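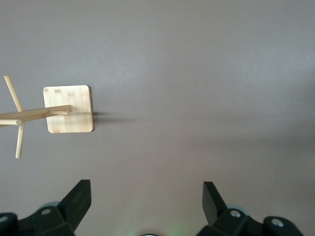

Pre-shipment inspection checklist: small arms consignment, Femcombe store

November
By Miyuki Tamura

Print this page | E-mail this page

Consignment: 1,901 rifles, Onum pattern, for export under the Zostholm contract. Inspected against packing list issue 4.

1. Export licence and end-user certificate present, names matching.
Pass. Consignee's address is shortened on the certificate - accepted by the licensing desk.

2. Serial numbers checked against the packing list.
Fail. 3 entries on sheet 15 have two digits swapped. Maruyama to reissue the sheet before loading.

3. Each weapon proved clear, bolt removed and packed separately.
Pass. Bolt crates carry their own seal numbers.

4. Proof marks legible on barrel and receiver.
Pass. Marks are shallow on the later batch but can be read under a lamp.

5. Preservative grease and barrier wrap intact.
Pass with comment. One wrap torn at the muzzle end, replaced during inspection.

6. Crate seals and banding.
Pass. Banding on the lower tier retensioned.

7. No ammunition stored or loaded with the weapons.
Pass.

8. Vehicle locks, alarm and tracking unit tested.
Not done. Vehicle due at 06:30, test to be entered by the escort.

Release withheld until items 2 and 8 are signed.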